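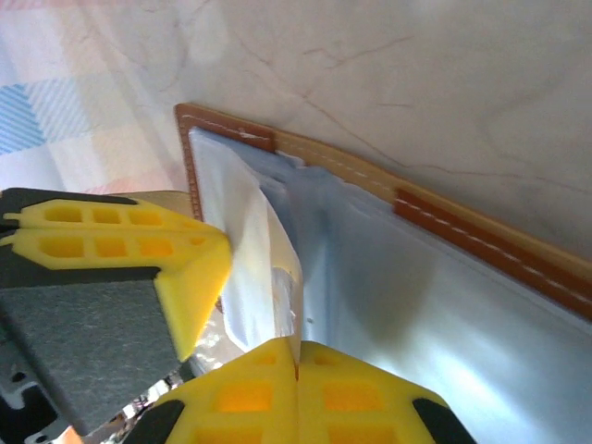

Brown leather edge with white stitching, one of the pieces on the sorting table.

Clallier is looking for part-time help at its Clegg workroom, sorting and refilling card holders and document folders.

The job is paid, 2 days a week, and runs through the end of May. There are around 80 holders to get through. Most have clear plastic sleeves inside, and many still have old business cards, membership cards and folded papers in them.

What you will do:
Take each card or sheet out of its sleeve without bending it.
Wipe the sleeves and set aside any that are split.
Check the stitching and note loose threads on the slip.
Put the cards back in the order given on the slip.

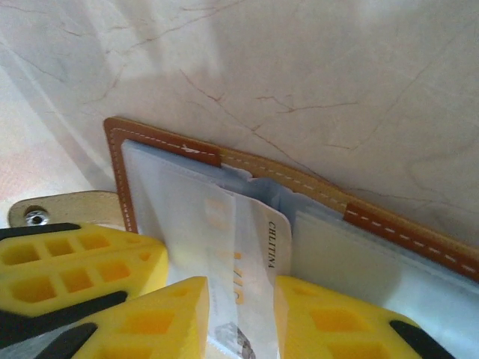 Rudard, on the team last time, found that old sleeves cling to the cards and that it helps to open the sleeve with a thumb first and then pull slowly. New people usually pick this up during the first shift.

You should have steady hands and be comfortable doing close work at a table for 3 hours at a stretch. Reading small or faded print is part of the job, so bring your glasses if you use them. No experience with leather goods is needed. Repairs are handled separately by Vulus.

We have 5 places. To apply, send a short note with the days you are free and a phone number to the Clallier office in Clegg. Applications are open from May 6, 2024, until all places are filled.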